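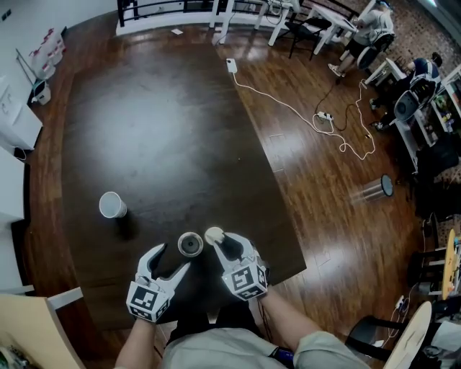

2 min read

Re: Which edition for September?
From: Saskia Pomare
To: Henddale Choral list
2025-06-03

Keith Goodwin wrote:
> Before I order anything, can we settle which Messiah we're singing from?
> Half the altos own the old Faulkner vocal score and the rest of us have
> whatever we picked up secondhand. I don't mind which, but I'd like one set
> of page numbers this time. Also, are we doing all of Part 2 or the usual
> cuts?

Hi Keith, hi everybody,

I vote for the Faulkner, mostly because I already have 16 copies in my hall closet from the Stesbridge concert (they've been there so long I'd started stacking boots on them). The print is small, I know, but the page turns are kind to the basses and the piano reduction is playable by a normal human being. The Cisel edition is prettier, and I love the wide margins, but it numbers the movements differently and we'd spend every rehearsal shouting numbers at each other.

If you have some other score, please don't toss it! Just pencil the Faulkner numbers at the top of each chorus. I did mine over two cups of tea.

As for Part 2 – I'd really love to do all of it. We always skip from "All we like sheep" to the Hallelujah with hardly anything in between, and then "Hallelujah" just sort of lands on people. "Lift up your heads" is such fun to sing, and the women's voices get that lovely back and forth with the men at the start. The one I'm nervous about is "He trusted in God." The tenors came in early at Stesbridge and I was standing right in front of them, so I heard all of it. Maybe we could start on that one first, slowly, before we get to anything we think we know?

Keith, would you check how many we'd need to buy if the choir stays at 46? Some couples are happy to share, but I'm not, I write all over mine.

I can bring my 16 along to the next rehearsal, minus boots.

Saskia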